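Blocking a wool-blend sweater without a blocking board

I have been putting off a write-up of how I wash and block heavy knits, mostly out of doubt that my method counts as one. It has held up over two winters, so the notes are below for reference.

The yarn on the last pass was Bergeron Candora, a worsted wool and nylon blend that I bought from the mill shop in Grotbridge. The label gives no gauge after washing. My swatch grew lengthwise and stayed put in width, so I cast on for the width I wanted and knit the body 2 inches short of the target. For ribbing this is a guess at best. Ribbing pulled flat while damp will stay flat, and a sweater that fit on the needles turns into a box.

Soak in lukewarm water with a capful of Tralto wool wash for 16 minutes. The timing is a habit from the kitchen timer, which jumps in increments of eight, and there is no chemistry behind it. Keep the temperature the same between the soak and the rinse. Most of the felting I have seen came from a change in temperature plus agitation, and lifting a soaked sweater by the shoulders is a separate way to ruin one. Support the whole weight with both hands, or drain the basin first and press the water out against the side.

After that, roll it in a towel and kneel on the roll. I used to run the washer on spin only, and it works fine for plain stockinette. On heavy rib it set creases in the body that I could not steam out, so I went back to towels. One dry towel gets most of it. A second one shortens drying by half a day in June and makes very little difference in January, when the furnace is on.

Weight matters more than I expected. The finished sweater is 902 grams dry. Wet, it holds enough water that any hanging will stretch it, including ten minutes over the shower rod while you look for the second towel. It gets dried flat, on the carpet in the spare room with a plastic sheet under it, and turned once the top side feels dry.

For shape, I measure chest, body length and sleeve, then pat the fabric to those numbers. Pins only at the neckline. The ribs should be nudged together by hand so that the purl columns nearly close up.

Dark gray rib, bunched into folds:

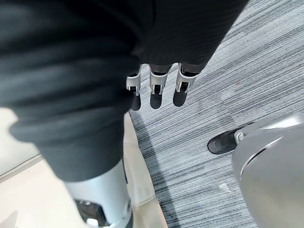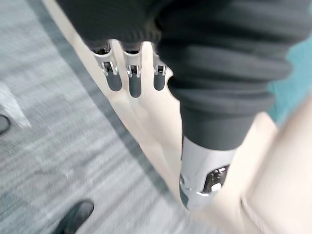 Sleeves take the longest to dry, mainly at the underarm, where there are two layers and a seam. I slide a rolled washcloth into each one for the first night and take it out in the morning. If the cuff has flared, wet only the cuff, squeeze it to width and leave it alone – steam relaxes the nylon and makes it worse.

Storage is folded, never on a hanger. The fold goes at 90 degrees to the ribs, across the body, and I move it an inch or so each time so the same row does not take the crease all season.

Still unresolved: the neckband. It loosens after every second wash and I have tried a tighter bind-off and a smaller needle with no clear result. Next attempt is a line of crochet slip stitch on the inside, in the same yarn if I have enough left.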